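Menos camisetas, las mismas lavadoras

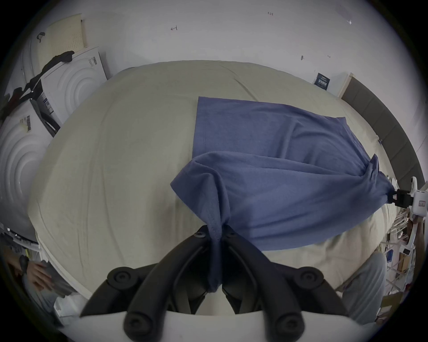 Camiseta azul sobre la cama, sujeta por dos pinzas.

En febrero decidí dejar de comprar ropa durante una temporada. No tenía un plan muy elaborado. Había abierto el armario para buscar un jersey, se me cayó encima un montón de camisetas que no recordaba tener y me puse a sacarlo todo. Tardé una tarde entera. Al final quedaron dos pilas en el suelo del dormitorio: lo que me había puesto en el último año y lo que no. La segunda era bastante más alta.

De camisetas me quedé con 15. Sigo pensando que son muchas para una persona que trabaja en casa, pero es la cifra con la que me siento cómodo. El resto lo repartí. Unas pocas fueron para mi sobrino, otras para trapos y lo demás lo llevé a Sulton, la tienda de segunda mano que está detrás del mercado. Allí pesan las bolsas y te dan un vale. Yo no quería el vale, porque significaba volver a casa con más ropa, y se lo di a Vasilică Voicu, mi vecino del segundo, que tiene dos hijos en edad de crecer.

Lo que no esperaba es que la colada siguiera igual. Tengo menos ropa, pero me la pongo más, así que lavo lo mismo. Lo que sí ha cambiado es el cuidado con que lo hago. Antes metía todo a cuarenta grados y a 1.000 revoluciones sin mirar. Ahora lavo en frío casi siempre, doy la vuelta a las camisetas y procuro no llenar el tambor hasta arriba. Las jaspeadas aguantan bien; las negras se van poniendo grises haga lo que haga.

La secadora la vendí en abril. Ocupaba medio lavadero y la usaba sobre todo por pereza. En verano la ropa se seca en un par de horas en el tendedero, y el invierno ya veremos. Darragh Duggan, que vivió conmigo cuando estudiábamos, me decía siempre que las perchas valen para tender camisas y que así te ahorras la plancha. Tenía razón en lo de las camisas. Con el punto no funciona, los hombros se deforman y luego no hay manera.

También he aprendido a coser un poco. Empecé por los botones y después me atreví con un dobladillo, que me quedó torcido – se nota si te fijas, pero el pantalón se usa. Compré una caja de hilos marca Gwynne en la mercería y no he gastado ni la mitad. Para los agujeros pequeños de las axilas he visto varios métodos y el único que me sale es el más simple: juntar los bordes por dentro y dar puntadas cortas.

En estos meses he comprado 4 prendas, todas para sustituir algo roto. Unos calcetines gruesos, dos calzoncillos y un chubasquero. El chubasquero me costó decidirlo, porque el viejo todavía servía para ir a por el pan, aunque no para andar por el monte.

Me queda pendiente el altillo. Ahí están los abrigos, un traje que me puse en dos bodas y una caja con ropa de mi padre que no he abierto desde la mudanza. El traje se lo voy a ofrecer a mi primo, que tiene más o menos mi talla. La caja la dejo para el otoño.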